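About Us

Hello, and welcome to the Tostanlow Robot Club page! I look after the club (and write this website, so blame me for the spelling) and people keep asking what we get up to, so I finally sat down and wrote it out.

We started in the back of the library at Motbridge with one borrowed laptop and a box of motors, half of which buzzed and did nothing else. These days we have 18 members, our own cupboard with a lock, and a proper bench which we got when the school at Werville was clearing out its old workshop. Most of us are between thirteen and seventeen. A few joined because they like programming, a few because they like taking things apart, and at least one came for the biscuits and is now our best wirer.

For the first couple of years we did what most clubs do. Line followers, sumo robots, a maze thing that never once got out of the maze. I loved all of it, but after a while the members started asking why none of our robots could do a job they'd hand over at home. So we had a big noisy meeting and wrote every household chore we hated on the whiteboard. Anything to do with bedding and laundry won by miles.

That became our Soft Things project, and it's been the main business of the club ever since. Cloth is horrible for a robot! A block stays the same shape when you pick it up and a bedsheet doesn't, so all our lovely neat code for grabbing blocks was no use to us. We now work with hand-held grippers. You hold one, you do the chore yourself with it, a camera on the gripper records what went on, and the recordings go to the software team, who grumble about the file sizes and then get on with sorting them.

The members do a lot of this at home, on their own beds with their own covers, and I much prefer it to the folding table we used at the start. Lifting, shaking out, folding, spreading flat again, then doing it all over with a different cloth.
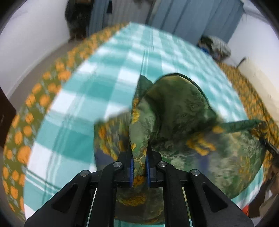 We've got 2,196 recordings saved so far, and 134 of those are from a single very keen fortnight in the holidays. Picking up one layer without grabbing the one underneath is what we're working on this term, and it's slow going. Thin cotton is the worst.

We also enter the Van der Merwe Cup every year, in the open class. We haven't won it. We did get a mention for our logbook, which pleased me more than I let on.

New members are welcome at any time and you don't need to know any programming. Bring a drink, tie long hair back, and if you have an old pillowcase or a sheet you don't want, bring that too. Subs cover parts and the room. There's a spare set of tools for anyone who needs one, so please don't go out and buy anything first.

Page last updated November 22, 2018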